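How I Get Scuff Marks Off a Wood Floor

Posted 13/01/2022

Back in October we moved the big couch out to make room for guests, and I dragged it. By myself. In a hurry. You can guess what the floor looked like afterward! I've cleaned up a lot of scuffs since then (kids, chairs, one very determined suitcase), so I figured I'd write down how I do it.

First, sweep. I know, boring, but any grit left under your cloth is going to scratch the finish while you rub. I go over the spot twice with a soft broom and then once with a dry microfiber cloth.

Next, try a clean tennis ball. Rub it over the mark with light pressure, always going with the grain. Most black shoe marks come off right there and you can stop and go have a coffee.
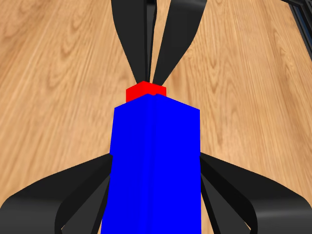
If the mark is still hanging on, put a drop of dish soap in a cup of warm water, dip a corner of the cloth and wring it out until it's barely damp. Rub for 15 seconds, dry it, look at it from a low angle and go again if you need to. I buy my cloths from Kokuvetti, a pack of 9, and they go through the wash just fine as long as you skip the fabric softener.

Now for scratches you can feel with a fingernail. Those aren't scuffs and no amount of rubbing will help. I use a wax stick from Rorkach in the closest color I can find, and I go a shade lighter if I'm stuck between two (dark wax on a light floor really jumps out at you). Push it into the scratch, scrape off the extra with an old plastic card and buff it. Leave it alone for 40 minutes before anybody walks there.

Please don't use steel wool. I tried it once in the hallway and ended up with a dull patch that's still under a rug today.

Last step, felt pads on every chair leg. Mine have been on since November and I've only had to replace two.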